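修了38年门的人:访 Réjean Doucette

1月25日星期四的上午,我按照电话里说好的时间到了 Hiebert 木工坊。Réjean Doucette 正在磨一把刨刀,他请我等五分钟。我等了二十分钟。后来我明白,对他来说,磨刀的时候是不看钟的。

Hiebert 木工坊在 Cillden 的旧货运站后面,一共两间屋子。前面的一间放工作台,后面的一间放木料和等人来取的门。Doucette 先生在这里工作了38年,前面的十一年给老板 Hiebert 做学徒和帮工,后来老板退休,他把店接下来,名字没有改。我问他为什么不改,他说:“招牌还是好的,漆也没有掉。换一块招牌的钱,可以买一块很好的橡木。”

我本来想写一篇关于旧房子的文章,可是谈了一会儿以后,我们谈的差不多全是门。

“来找我的人,第一句话总是:我的门坏了。”他把刀放下,擦了手。“我去看,十次里面有七次,门没有坏。是房子动了。房子每年都动一点儿,地基往下沉,横梁往下弯,门框就从长方形变成一个有点儿斜的形状。门还是原来的门,它当然关不上。可是人看见的是门,所以人生门的气。”

他告诉我,他到别人家里以后,先不碰门。他先把门打开一半,松手,看它自己往哪边走。如果门自己慢慢关上,合页那一边就是往里面斜的;如果自己打开,就是往外面斜的。然后他用一张厚纸,沿着门和门框中间的缝走一圈,纸在哪里停住,他就用铅笔在那里画一条短线。这个办法是 Hiebert 教他的。他自己也买过一种塑料的量缝片,用了一个月,放进抽屉里了。

“纸会告诉手一些东西,”他说,“塑料太硬了。”

我请他讲讲刚来的时候。他是二十岁出头来到 Cillden 的,那时候他连刨子也不会拿。第一年他只做两件事,扫地和拆旧合页。旧合页上的螺丝常常有五六层漆,要先用针一样细的凿子把螺丝槽里的漆挑出来,再拧。有一个夏天,Skadier 街上的学校换门,他一个人拆下来的螺丝有2455颗。我问他怎么记得这么清楚,他说老板按颗数给他钱,他每天晚上都写在本子上,那个本子现在还在。

“那年8月特别热,我坐在学校的走廊里挑漆,从早上挑到下午。我想,这个工作我做到秋天就不做了。”他停了一下,“秋天下雨,门都涨了,电话很多。老板就让我拿刨子了。”

关于门在雨季涨大这件事,他讲了很久,我觉得是他最喜欢的题目。他说木头在宽的方向上变化大,在长的方向上几乎不变,所以一扇门涨了,是变宽,很少变高。很多人在潮湿的月份自己动手,把门边刨掉一层,门马上就好关了,大家都很高兴。等到冬天开了暖气,门缩回去,缝就大得可以看见走廊的灯。他的规矩是,潮湿的时候只记录,不刨。除非客人完全关不上厕所的门,他说那是特别的情况,他可以理解。

“我对客人说,请您忍到十二月。有的人能忍,有的人去找别人刨。找别人刨的,第二年冬天又回来找我,要我把木头加回去。加木头比刨木头贵三倍。”

他加木头的方法是在门边粘一条同样的木料,纹理的方向要一致,粘好以后夹一夜,第二天再修平。胶水他一直用 Kemico 街角那家铺子卖的骨胶,用小锅隔水加热。我说现在有很多方便的胶,他说他知道,他也有两瓶,粘椅子的时候用。门他还是喜欢骨胶,因为将来如果有人要把它拆开,用热水和一点儿耐心就可以拆开。

谈到价钱,他比我想的直接。调整一扇室内门,不换零件,在他这里大约700块。换合页另外算。如果只是合页的螺丝松了,孔变大了,他用火柴棍一样的小木条蘸胶塞进去,再拧上原来的螺丝,这个他不收钱,“只要不让我爬五楼”。有的客人不好意思,会留下一袋水果,或者一瓶酒。他不喝酒,酒都放在后面那间屋子的架子上,我看见了,有一排。

我问他,什么样的门最难修。

他想了一会儿。“不是厚的门最难。”他说完又摇头,自己改了说法,“厚的门重,要两个人,可是它听话。难的是中间空的那种,便宜的,两层薄板,里面是纸做的格子。你刨多一点儿,里面就露出来了,没有地方可以粘,也没有地方可以拧。客人觉得这种门便宜,修起来也应该便宜。我只好跟他们说实话,修它的钱可以买新的。”

他也不喜欢把门拆掉不装回去的人。这些年流行把房间打通,厨房和客厅连在一起,书房没有门,有的人家连卧室也只挂一块布。他承认这样看起来宽敞,可是他认为一个家里至少要有一扇可以关上的门,关上以后外面的人要敲。“小孩子到了十二三岁,你看他怎么关门,就知道他今天在学校怎么样。没有门,你什么也听不出来。”
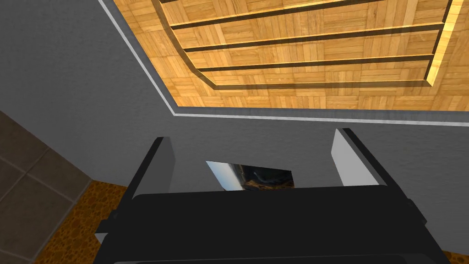
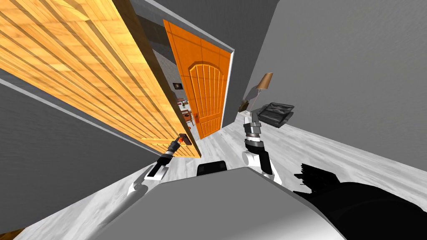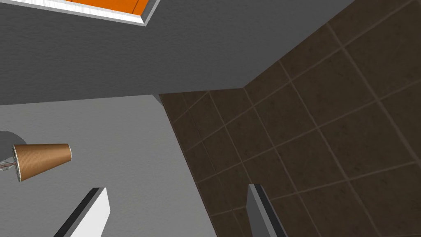 Mervin Morin 听我转述这段话以后,不太同意。他说小孩子关门的声音也可能只是因为窗户开着,风很大;他自己家里四个房间,有两年没有一扇门,两个孩子照样会生气,也照样能看出来。他觉得 Doucette 把门想得太重要了,“修钟的人也会告诉你,一家人的问题都在钟上。”不过他又说,他母亲搬来同住以后,他还是把她那个房间的门装上了,装的时候请的就是 Doucette,装完的当天晚上,母亲把门关上,睡到第二天九点。

我把这些话又带回给 Doucette 先生。他笑了,说那扇门他记得,是从后面屋子里找出来的旧松木门,比门洞宽了两指,他锯掉了一边,又不好意思只锯一边,门板上的格子会不对称,所以两边各锯了一指。“Mervin 站在旁边一直问,看得出来吗,看得出来吗。我说你不问就看不出来。”

他现在收旧门。有人家里拆房子,打电话给他,他就开车去看。他不是每一扇都要。虫蛀的不要,泡过水的不要,刷过太多层漆的要看时间,如果那个月活儿不多,他就要。后面的屋子最多可以站着放15扇,再多就要横放,横放久了会弯,所以他到了15扇就不再接电话,等卖出去一扇再接。他的妻子觉得这个办法很奇怪,电话响了不接,别人会以为店关了。他说别人会再打来的。

旧门的卖法也有他的规矩。客人要先把门洞的尺寸写在纸上带来,上、中、下各量一次宽,左、右各量一次高,一共五个数字。只带两个数字来的,他请他们回去再量。我问他会不会有人生气不来了,他说有,可是带两个数字来的人,买回去的门十有八九装不进去,那时候会更生气,而且是对他生气。

我们谈到门把手的时候,已经是中午了,他从一个饼干盒子里拿面包出来,切了一半给我。他说把手的高度是一件很少有人想的事。老房子里的把手比较低,新房子里的高一些,同一个人住惯了一种,搬家以后头几个月,手总是伸错地方。他给一位手腕不好的老太太装过压杆式的把手,用胳膊肘就可以开。后来她的邻居也来装,邻居的手腕很好,只是常常两只手都端着盘子。

我问他有没有徒弟。他说有过三个。第一个去了造船的地方,工资高很多。第二个学得很好,可是对木屑过敏,每天眼睛都是红的,学了一年半只好走了,现在在卖窗帘,过年的时候会来看他。第三个还在,每星期来两天,别的日子在读书。那天他没有来,我没有见到。

“他问的问题比我那时候多,”Doucette 先生说,“我那时候不敢问。老板说用纸,我就用纸。他会问,为什么是这么厚的纸,薄一点儿行不行。我说我不知道,你试试。他试了四种,最后还是用原来的那种。可是他现在知道为什么了,我还是不太知道,要他讲给我听。”

我请他把那个理由讲一遍,他讲了,大意是太薄的纸碰到漆面上的小疙瘩就会停住,让人以为那里是紧的。他讲完以后自己点了点头,好像又听懂了一次。

关于退休,他说还没有想好。膝盖不太好,蹲下去修门的下边时,要扶着东西才能站起来,所以他现在尽量把门卸下来,放到两个架子上再修。卸门多花十分钟,可是腰和膝盖都舒服。他说如果早二十年这样做,也许今天还能蹲。他希望徒弟从一开始就卸门,徒弟觉得麻烦,常常偷懒。

“我跟他说了很多次,没有用。我二十岁的时候也有人跟我说过,也没有用。”

走以前,我想起自己住的地方,卧室的门从去年秋天开始就要用肩膀推。我有点儿不好意思地问了他。他问我是哪一边紧,我说是上面,靠把手的那个角。他说多半是上面的合页松了,叫我回去先拧螺丝,如果拧不紧,就来拿几根小木条。他从罐子里数了四根给我,用报纸包好。

当天晚上我拧了螺丝,有两颗是空转的。木条用掉了两根,另外两根我放在厨房的抽屉里。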